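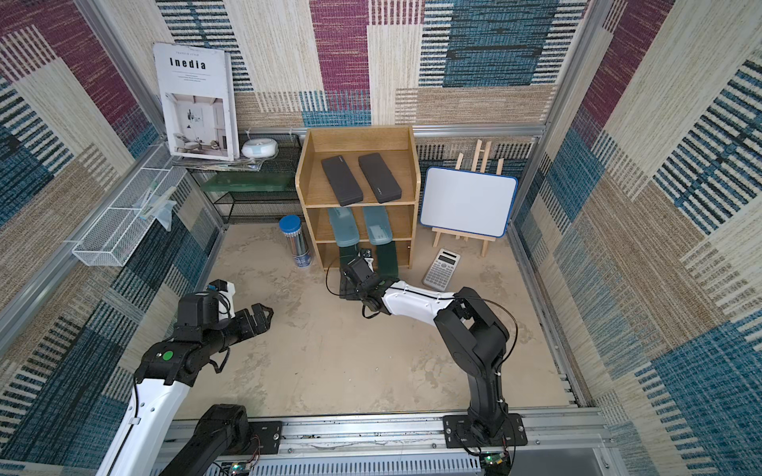

Two robot arms with office supplies set along the back.

Tondau Gradell 400 Area Radiation Monitor
Jun 14, 2025 | By the Tondau product desk
Filed under: Civil Defense & Preparedness > Fixed Monitors

The Gradell 400 is a wall-mounted gamma monitor for public shelters, archives and municipal emergency rooms. It replaces the Gradell 2, which went out of production in November. The wall bracket is unchanged and existing conduit can be reused.

The detector is an energy-compensated Geiger-Mueller tube in a sealed housing. Dose rate and accumulated dose appear on separate lines of the display. Two alarm thresholds are set from the front panel with a key. Alarm relays are normally closed, so a cut line reads as an alarm at the control desk.

Internal memory holds 476 readings. When memory is full, the oldest reading is overwritten. Logs export as plain text through the service port.

Supplied with bracket, 2 keys and a printed manual. The check source is sold separately and may require a license. Calibration is done by MacKinnon at its Pukport shop; allow 3 weeks.

Comments (3)

shelterwarden: Does the old Gradell 2 key fit this one?

Tondau Support: No. The lock cylinder is different. Spare keys are listed under Accessories.

dl_north: Installed last month. Bracket holes lined up. Display is dim in a lit corridor.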